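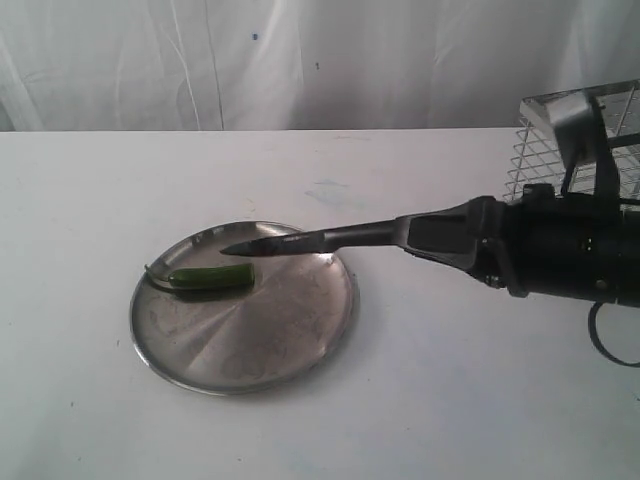
Hi all,

Replying to Plumley's note because I was at the Bodovville open day in February and can answer most of it.

Plumley wrote:
> Did anyone get to the Prultach demo? I have 12 people asking if we should
> book the group visit. I'd like to know what they show, how close you can
> get, and if it's the real setup or a video of it. The flyer says "kitchen
> skills" and nothing else.

It's the real setup. The station is called Sirko and it's two black arms at a white table, with a steel tray between them. The work is cutting vegetables with an ordinary kitchen knife. The right arm has the knife, the left one does the holding. A green chili and cucumber were both part of it.
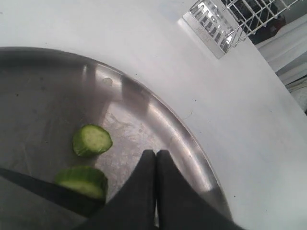 Matvii Ivanyshyn ran our session and took questions the whole way through. He said the knife is the hard part. The grip on the handle end has to stay put when the blade meets something firm, and a round slice likes to slide on a steel tray. They log every attempt, good or bad, and the one we watched was number 3408. He was open about the failures and didn't rush anyone.

You stand behind a tape line 10 feet back, which is fine for the arms but too far to see the cuts. Ask for the wrist camera view on the monitor - they had it off until someone in our group spoke up.
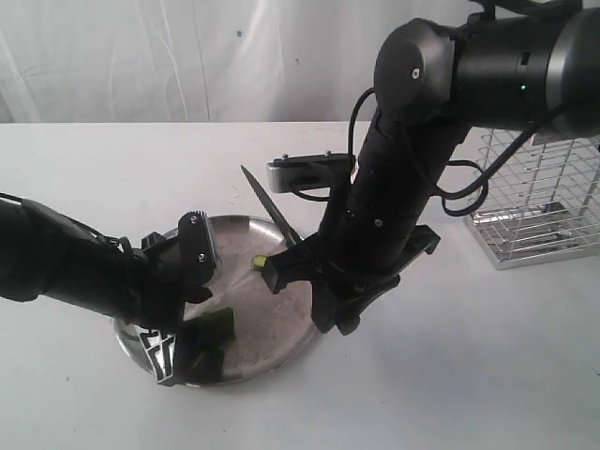 The part I'd go back for is the two arms working over the same tray. There isn't much space between the grippers, and Matvii said most of their time this winter went into keeping them out of each other's way. It's slow. If your 12 are expecting a restaurant kitchen, tell them now.

Practical stuff: the hall holds 200 but the demo room is small, so they'd probably split you into two groups. Parking is behind the building. The talk before the demo can be skipped if you've read their web page.

I'd book it. I have the handout if anyone wants a copy, just write me off list.

> Also, is there any charge for groups?

I didn't pay anything, but I came on my own. Ask them.

Dale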